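# Hilar Fingertip Set for Small Arms

Replacement fingertips and a short hook tip for lightweight arms working on household furniture: drawers, cabinet doors, lids, bins. The set fits the Hilar quick plate and, with the adapter ring, most arms that use a four-bolt tool flange.

Page last revised Mar 20, 2024. The revision adds the results of the drawer trials and changes the recommended settings for the hook tip.

## What is in the set

- Two flat tips, soft pad
- Two flat tips, hard pad
- One hook tip, short lip
- One adapter ring
- Eight screws and a hex key
- Printed mounting card

The pads are sold separately as well. Most customers reorder the soft pads and never touch the hard ones, so the soft pads also come in a bag of 20.

## Who it is for

The set was made for labs and small integrators who already own an arm and want to open and close ordinary furniture without buying a second gripper. If you only pick up loose items from a table, the tips that came with your gripper are probably fine and you don't need this.

It is also a reasonable choice if you are comparing arms. Using the same tip on each arm takes one variable out of the test. That is how we use it ourselves at the Sterkulport workshop.

## Choosing a tip

**Flat tip, soft pad.** General pick and place. The pad gives a little, which helps with bowls, cups and packaging. It wears faster on raw edges such as unpainted board.

**Flat tip, hard pad.** For pushing. Use it to close a drawer or press a panel shut. It slides more easily over paint than the soft pad does, so it doesn't drag the furniture sideways when your approach angle is a few degrees off.

**Hook tip.** For pulling drawers and doors that have no handle. The lip goes over the top edge of the front panel. It needs a gap above the panel to enter. If the drawer front sits tight under the cabinet top, the lip won't go in and you will need a suction tip or a bar pull.

## Drawer trials

Before this revision we compared the tips on gray furniture with plain fronts, the kind found in rental apartments and student rooms. Plain fronts are the hard case. With a knob or a bar, nearly any two-finger gripper will do. Without one, the arm has to work on the top edge of the panel, and the edge is narrow.

We ran 300 cycles per tip on a two-drawer bedside cabinet, with the arm approaching from the side. A cycle was one opening and one closing of the upper drawer. The cabinet was not screwed to the floor or the wall. That was deliberate, because customers rarely fix theirs either, and a light cabinet will slide or tip before a stiff drawer moves.

Light items stayed on the cabinet top during the runs. They are a cheap check on how rough the motion is. If a bowl shifts on every cycle, something in the approach or the speed is wrong, even when the log says the drawer opened.
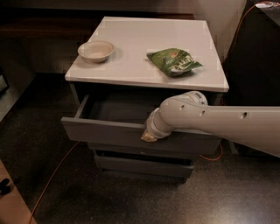

Side approach has one advantage over a frontal one. The arm can be parked beside the cabinet and still reach the lip with the elbow bent, so the area in front stays open for a camera or a mobile base. The cost is that the pull is not straight. Some of the force goes sideways into the drawer runners, and cheap runners bind.

| Tip | Cycles | Opened fully | Closed fully | Cabinet moved |
|---|---|---|---|---|
| Flat, soft pad | 300 | 211 | 288 | Often |
| Flat, hard pad | 300 | 174 | 300 | Seldom |
| Hook | 300 | 296 | 297 | Seldom |

"Opened fully" means the drawer reached its stop. "Cabinet moved" was judged by tape marks at the feet after each block of cycles. We did not measure the distance.

The hook tip failed to open the drawer four times. In three of those the lip came down on the panel instead of behind it, and the arm stopped on its force limit. The fourth was a bad start position. The three closing failures were all short closes, where the drawer was left slightly open.

The soft pad results look poor for opening and they should. A flat tip has to press against the inside of the panel and rely on friction while the arm moves, and the soft pad rolls off the edge when the runner sticks. If you must use one tip for everything, use the soft pad and expect retries.

## Recommended settings

These are starting points. They assume the arm reports force at the tool and lets you set a limit.

| | Opening, hook | Closing, hard pad |
|---|---|---|
| Contact force limit | 16 N | 20 N |
| Speed before contact | 40 mm/s | 60 mm/s |
| Speed after contact | 80 mm/s | 80 mm/s |
| Approach angle | Tilted toward the drawer front | Square to the panel |

The earlier version of this page gave 25 N for opening. That was too high for small cabinets and we have lowered it.

If your controller has no force limit, start with the drawer already open a little and teach the path by hand. Do not teach the pull with the drawer fully closed. A small error in height puts the tip into the underside of the cabinet top.

## Controllers

We used two controllers in the trials, the Hilar H2 and the Orbán bench controller. Both ran the same path.

The H2 takes force limits per waypoint. This suits drawer work, where you want a low limit on the way in and a higher one during the pull. Setup took longer because each waypoint has to be edited separately, and there is no copy function for limits – we have asked for one.

The Orbán controller has a single limit for the whole program. It was quicker to set up and its stop was just as clean. For the two-stage pull we split the job into two programs and called one after the other, with a short pause between them. The pause adds time to each cycle but had no effect on the result.

Either will work. If you already own one, keep it.

## Camera placement

A camera at the head, looking down and forward, sees the top of the cabinet and the inside of an open drawer well. It sees the gap above a closed drawer badly, as the cabinet top hides it. A wrist camera sees the gap but loses it at the moment of contact.

For height we had the best results from touching the cabinet top once at the start of a session and working from that number. The cabinet height doesn't change between cycles. The position on the floor does, so refresh that part from the camera before every approach.

Dark, speckled floors can upset depth cameras that rely on pattern. If your depth image has holes along the base of the furniture, take the cabinet outline from the white or light top surface and ignore the floor.

## Cables

Route power and signal cables away from the path of the furniture as well as the path of the arm. A drawer that opens over a loop of cable is fine until the cabinet shifts. Tape the loop down or give it enough slack to go around the back.

On the arm, the tips add no cables. They have no sensors and no power.

## Mounting

1. Power down the arm and wait for the brakes.
2. Remove the old tips. Keep the screws; ours are shorter and must not be mixed with them.
3. If the flange is not a Hilar quick plate, fit the adapter ring with the notch facing the elbow.
4. Fit the tips and tighten the screws by hand, then a quarter turn with the key.
5. Enter the new tool length. It is printed on the side of each tip.
6. Run the path at low speed once with the drawer open.

Step 5 is the one people skip. The hook tip is longer than the flat tips, and an old tool length will drive it into the panel.

## Wear and replacement

The hook lip is rated for 1000 pulls on painted board. After that, check the inner edge with a fingernail. If you can feel a step, replace the tip. A worn lip still pulls but it marks the paint.

Soft pads should be replaced when the surface turns shiny. Hard pads last much longer and we haven't set a figure for them. Wipe all pads with a damp cloth. Alcohol is fine on the hard pads but dries out the soft ones.

## Specifications

| | Flat tips | Hook tip |
|---|---|---|
| Length | 42 mm | 55 mm |
| Weight, each | 18 g | 24 g |
| Lip depth | – | 9 mm |
| Minimum gap for entry | – | 7 mm |
| Pad replaceable | Yes | No |

## Ordering

The set and the spare pads ship from our Citovholm warehouse. Orders placed before noon leave the same day. The adapter ring is included with the set but not with spare tips, so add it to the order if you are fitting a second arm.

Tips bought before December have the older screw pattern. They work with the current adapter ring but not with the current quick plate. Send us the number from the side of the tip and we will tell you which one you have.

Unused tips can be returned within 30 days. Opened bags of pads can't.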